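About the Parts and Bins Group

Brillix sorts, stores and ships loose parts for small manufacturers. Most of what comes through the building arrives in metal bins, and most of it leaves in cartons packed to a customer's list. The Parts and Bins Group handles everything between those two points.

The group began with one dock door and a set of secondhand shelving. Today it works from the ground floor of the Zacharias building, with 930 bin positions on the main floor and 607 more on the mezzanine. Full bins stay downstairs. The mezzanine is for slow-moving stock, spare lids and dividers.

Ghislain Chan manages the group. Raffaele Cattaneo runs receiving, and Shaimaa Benmoussa is responsible for order picking and the packing benches. Keegan Li looks after the bins themselves – inspection, repair and replacement. 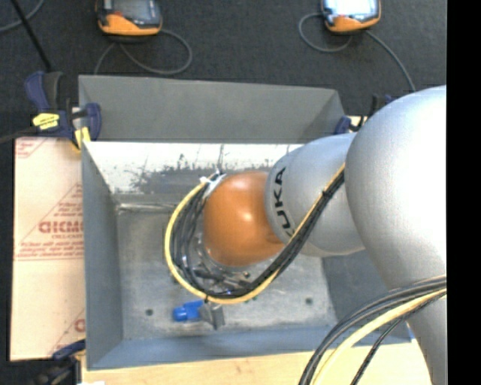 Parts and Bins Group – Brillix Operations, Ground Floor

Our bins are working equipment and they look it. The gray metal gets scuffed and scratched with use, and we don't repaint for appearance. A bin is pulled from service when a wall is bent enough to catch on the rack, when a seam opens, or when an edge turns sharp. Keegan's bench can straighten a wall in a few minutes. Bins past repair go out with the scrap metal in August.

Bins are emptied down to the floor before they are refilled. Old and new stock are never mixed, even when the part number is the same. The last few pieces in a bin are often the slowest to pick, and we allow time for them in the schedule.

Each customer's stock has its own row. Pemum, our longest-standing account, sends molded caps and fittings. Skorketti sends brackets and hinge hardware, usually in heavy lots, so its row is closest to the dock. Orders received by 2:00 p.m. are picked the same day. Later orders are first in line the next morning.

New staff start in receiving and learn the part numbers there before moving to picking. Lorne Charbonneau handles the training and also keeps the bin labels up to date. If you are a customer and your part numbers are changing, please tell Lorne before the next delivery. A single lot can hold 2000 pieces, and relabeling after the parts are on the rack takes most of a shift.

Visits can be arranged through the front office. Closed shoes are required on the floor.

Related pages
Receiving hours and dock directions
How to label an incoming bin
Packing benches and carton sizes
Work with us

Contact the front office | © Brillix. All rights reserved. | Back to top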